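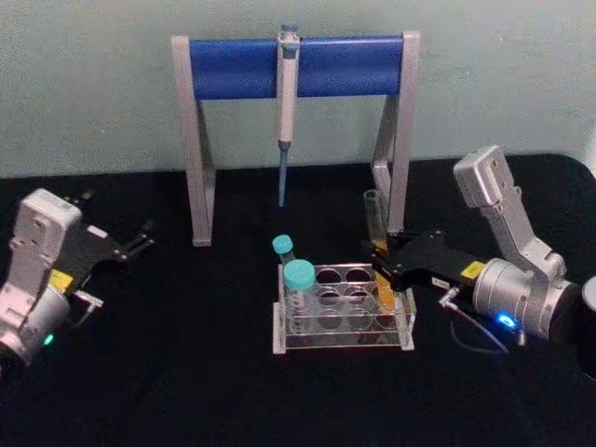 Micropipette monocanal sur son support et portoir transparent pour tubes.

Entretenir et contrôler une micropipette entre deux étalonnages

Mis à jour le 27 juin 2022

L'étalonnage annuel par un prestataire ne dispense pas d'un suivi au laboratoire. Une pipette peut dériver en quelques semaines après une chute ou une aspiration de liquide dans le corps. La procédure qui suit concerne les modèles monocanaux à déplacement d'air et à volume réglable. Pour les modèles à déplacement positif, reportez-vous à la notice.

Matériel

Une balance analytique adaptée au volume contrôlé
De l'eau distillée laissée dans la pièce depuis la veille
Un petit récipient de pesée avec couvercle
Un thermomètre
Des cônes neufs du modèle recommandé
Des lingettes non pelucheuses et de l'éthanol à 70 %
La graisse fournie par le fabricant
La fiche de suivi de la pipette

1. Examiner l'extérieur

Essuyez le corps avec une lingette humidifiée à l'éthanol. Regardez l'embout porte-cône à la lumière. Une rayure, même fine, suffit à provoquer une fuite. Appuyez plusieurs fois sur le bouton : la course doit être régulière, avec un premier et un second cran bien distincts. Si le bouton accroche ou remonte lentement, passez directement au démontage.

2. Rechercher une fuite

Réglez la pipette sur son volume maximal, montez un cône et aspirez de l'eau. Tenez la pipette à la verticale, le cône en dehors du liquide, et attendez vingt secondes. Aucune goutte ne doit se former à l'extrémité. Si une goutte apparaît, changez de cône et recommencez. Si elle revient, le problème vient de l'embout, du joint ou du piston.

Pour les petits volumes, ce test ne montre pas grand-chose. Une pipette de 2 µl peut fuir sans goutte visible et seule la pesée permet de conclure.

3. Démonter et nettoyer

Consultez la notice avant d'ouvrir, certains modèles doivent repartir en étalonnage après tout démontage. Sur la plupart des pipettes, la partie basse se dévisse à la main. Retirez l'éjecteur, puis le porte-cône, en retenant le ressort. Posez les pièces dans l'ordre sur un papier absorbant.

Nettoyez le piston à l'éthanol et laissez-le sécher complètement. Vérifiez le joint : s'il est aplati ou fendu, remplacez-le. Déposez ensuite une très fine couche de graisse sur le piston, si le fabricant en prévoit. L'excès se retrouve dans le joint et freine la course. Remontez, puis actionnez le bouton une dizaine de fois.

4. Contrôler par pesée

Notez la température de l'eau. Placez le récipient sur la balance avec un peu d'eau au fond et faites la tare. Montez un cône neuf et humidifiez-le par cinq cycles d'aspiration et de refoulement. Prélevez ensuite à la verticale, le cône immergé de quelques millimètres, et refoulez contre la paroi. Relevez la masse et refaites la tare.

Faites dix pesées au volume maximal, puis dix au plus petit volume utilisé couramment. Convertissez les masses en volumes avec le facteur correspondant à la température relevée (tables de la norme ISO 8655). Calculez la moyenne et l'écart-type, et comparez-les aux limites retenues par votre laboratoire.

Si le résultat est hors limites, étiquetez la pipette « hors service » et prévenez les utilisateurs. Ne touchez pas à la vis de réglage si vous n'êtes pas habilité à le faire.

5. Remplir la fiche

Inscrivez la date, la température, les valeurs brutes et l'opération effectuée. Dans notre modèle de fiche Stisent, la case 4 est réservée aux changements de joint. Indiquez aussi la référence des cônes, car un changement de fournisseur explique bien des écarts.

Rangement

Gardez la pipette à la verticale sur un support, sans cône. Ne la couchez jamais avec du liquide dans le cône. En fin de journée, ramenez le réglage au volume maximal pour détendre le ressort, sauf indication contraire de la notice.

Fréquence conseillée

Nettoyage extérieur : chaque semaine
Test de fuite : chaque semaine, et après toute chute
Contrôle par pesée : chaque trimestre
Étalonnage par un prestataire : chaque année, en février chez nous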